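### 4.2 Clutter and the shared desk

The second round of interviews took place in June at the Pramurside office, where Swanson had done away with assigned desks the year before. The stated aim was "flow." What flowed, by most accounts, was other people's stuff, downhill, toward whoever arrived last.

We asked 40 employees to keep a diary of what they found on a surface when they sat down, and what they left behind when they got up. The two lists didn't match. Respondents reported finding 360 items over the study period and leaving 19. Even allowing for poor memory and a generous reading of the word "item," this points to a ghost shift of considerable energy.

Sotomayor's earlier work at Arketti described the same gap and called it "one-way mess." She put it down to timing: people write down what annoys them at once and what they do themselves at the end of the day, if at all. Our diaries fit that account, though one respondent filled in both columns hourly and still claimed to have left nothing, ever, including the diary, which we found on a windowsill.

Surface color mattered more than we expected. Staff put up with clutter for up to 2 hours longer on speckled or mottled tops than on plain white ones, and several said the speckled desks "looked clean already." Purchasing staff at Zinach told us they had known this for years and ordered accordingly. We had budgeted a full season of fieldwork to find it out.

Edges drew comment too. Desks closed in by panels were treated as private even when signs said otherwise, and the signs themselves were moved, usually to a neighbor's desk (see Figure 3 for a mottled top with panels).
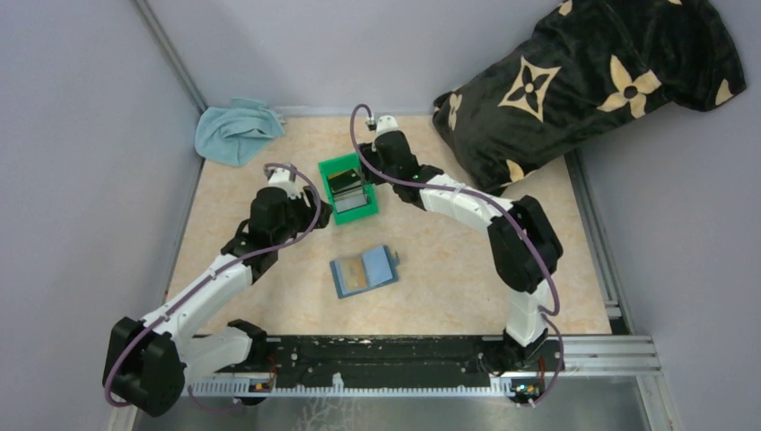 **Figure 3.** Beige mottled tabletop with pale panels at left, back and right.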